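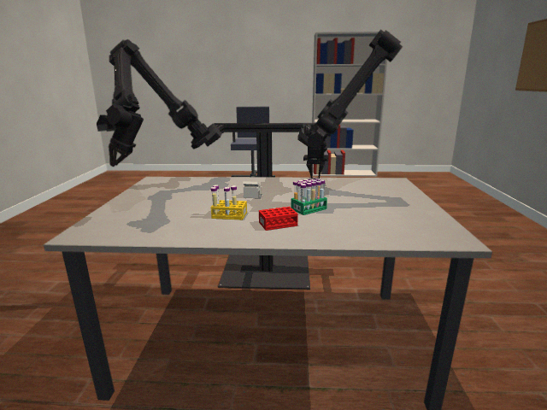
Edeltraud Pfister
Robot learning lead, Jodside

So you've got a simulated two-arm robot and you want it to learn to move test tubes from rack to rack. Fun! You're going to need examples, lots of them, and this is how I record mine for the Imard tube task.

Start small. I do 15 practice runs that I throw straight in the trash, just to get my hands used to the controls, and then I record in batches of 100 with a coffee in between. Save after every batch (I lost a whole evening in October and I'm still grumpy). 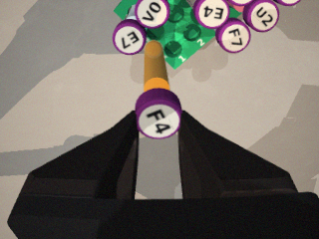

Labels are the part I'd set up before anything else. Give every tube its own code and write that code into the episode name, along with which arm you used and which rack you were aiming for. With the codes printed on the caps, a quick look at the wrist view tells me it's F4 between the fingers, with E7 and F7 close by, and I can check that against the name I typed. Mixed-up names are a pain to fix later!

Next, vary your starts. Move the racks a little, turn them, change which holes are filled. My first set had 876 episodes with the racks parked in the same spot, and the policy fell apart the second I nudged one. 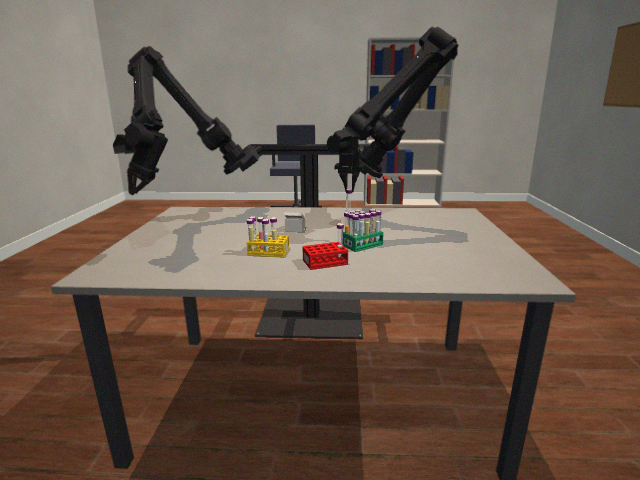 Both arms over the table, with the red rack empty.

Keep the slow, clumsy runs if they end well. I like a few recoveries in there too, where you miss the tube, back off and try again. Cut the long pauses, though, or your robot will learn to pause (mine did, for ages). 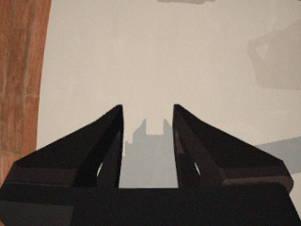

Image: Edeltraud Pfister / Jodside

Last thing, check the wrist views before you train. I flip through the first image of each episode and make sure both finger tips are in view and the jaws are open. Anything odd goes in a "maybe" folder. Once you have 500 clean episodes, train a first policy and see where it struggles, then go record more of exactly that.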